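Wotholm Household Waste Survey – Read Me

Version note: last changed 6th September. The March release had a fault in the weight column and should be deleted.

What this is

A table of what households in Wotholm put out for collection over one season. Each row is one bag or bin, weighed at the curb and sorted by hand the same morning. There are 192 households and over 1,000 rows.

Files

bags.csv – one row per bag or bin
homes.csv – one row per household, with home type and number of people
codes.txt – the sorting codes and what goes under each

Columns in bags.csv

home_id: matches homes.csv
week: counted from the start of the survey
kind: trash, paper, glass or food
weight: in pounds, container already taken off
wrong_items: yes, no or blank

A blank in wrong_items means the bag was weighed but not opened. Please don't read it as a no.

How it was collected

Households signed up by mail. Of those in the table, 110 are houses and the rest are apartments. Apartment buildings with a shared dumpster were left out, so the Phelan side of town is thin. Bags over 30 pounds were split and weighed in two parts, then added back together.

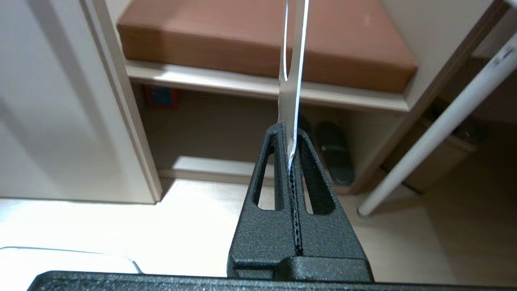
Known problems

Two streets in Arnent were missed in the first week and have no rows for it. Food weights run high after rain because many of the bins have loose lids. Glass put in with paper was logged under paper, with wrong_items set to yes.

Use

Free to use and share with credit to the Zarkex survey group. Street names have been removed. Do not try to match home_id to an address.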